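Tostell streaming box: fan review

I tested the Tostell on the two apps I use for TV dramas and cast interviews, Dindetti and Jaidee. Setup needed 2 restarts. The watchlist holds 400 titles, and episode alerts arrived on time, including for the Wednesday finale.

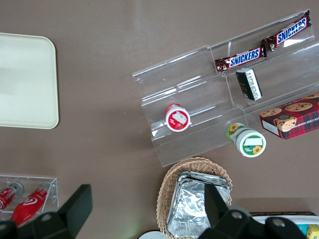 Search and cast pages

Actor search is slow on Dindetti. Guest roles are listed by season, but talk show clips are filed separately. Jaidee sorts both by air date. Subtitles stayed in sync on each.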